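Compte rendu – groupe de travail « Règles de cellule », projet Kuleck
Réunion de février, 14 h 00, salle Studbridge

Présentes : Shahla Talebi (animation), Mireille Gautier (secrétariat), représentants des sites Cluvcombe et Najafi.

1. Approbation du compte rendu précédent
Approuvé sans modification.

2. Règle 2 – Objets longs et bacs ouverts
La règle s'applique à toute séquence simulée où le bras manipule un objet long à proximité d'un bac ouvert. La trajectoire de descente doit être déclarée avant exécution, avec la position du bac dans le repère de la table. Sur 1 074 séquences relues, 268 ne comportent pas cette déclaration. Elles restent dans le lot, avec le statut « incomplet ». 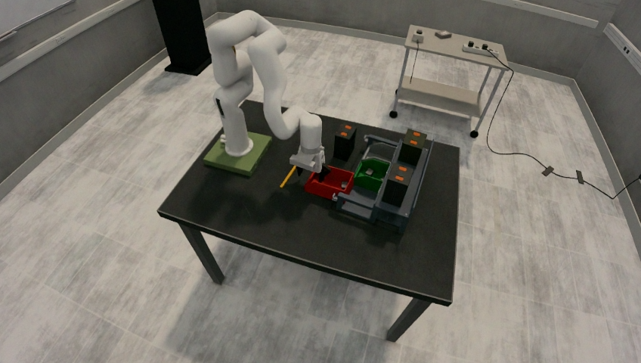 Mireille Gautier objecte que la déclaration préalable double le temps de préparation et demande qu'un gabarit unique soit admis par type de bac. Le site Najafi appuie la demande. Accord de principe, sous réserve que le gabarit porte un numéro de version.

3. Hauteur de dégagement
Valeur retenue : 120 mm entre l'extrémité des doigts ouverts et le point le plus haut du râtelier, conteneurs compris. La mesure se prend pince à vide. Le site Cluvcombe appliquait jusqu'ici une valeur mesurée depuis la table – pratique abandonnée à compter de la prochaine version du document.

Les autres bras présents dans la salle simulée sont à déclarer comme obstacles fixes, y compris lorsqu'ils restent hors du volume de travail.

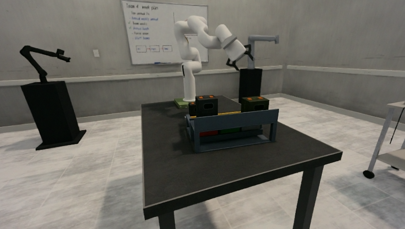 Fig. 2 – Bras blanc, pince ouverte et vide, au-dessus et en arrière du râtelier.

4. Nommage des conteneurs
Les noms par couleur (« noir », « vert ») sont jugés insuffisants dès que deux conteneurs ont des teintes proches. Proposition : nom par emplacement, couleur en champ secondaire. Point reporté, le site Najafi devant vérifier la compatibilité avec ses scripts de relecture.

5. Actions
Gabarit de déclaration, première version : M. Gautier.
Mise à jour du paragraphe sur le dégagement : S. Talebi.
Reprise des 268 séquences incomplètes : site Cluvcombe.

Séance levée à 15 h 40.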